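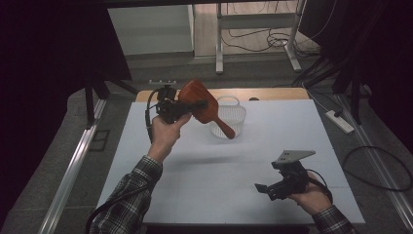 BUTBERG — Drudura opens its September home-care season with a new round of free tidying workshops, and we can't wait to get started! Sessions cover the small stuff that piles up on every dresser and bathroom shelf: hairbrushes, combs, clips and the baskets that hold them.

"A basket with a handle goes wherever you go, and a wooden brush deserves a proper spot in it," said workshop lead Oanh Khương. "People leave wanting to sort the whole house."

There are 300 places across the Butberg and Jorden locations. Sign-up is open now at the front desk of either one.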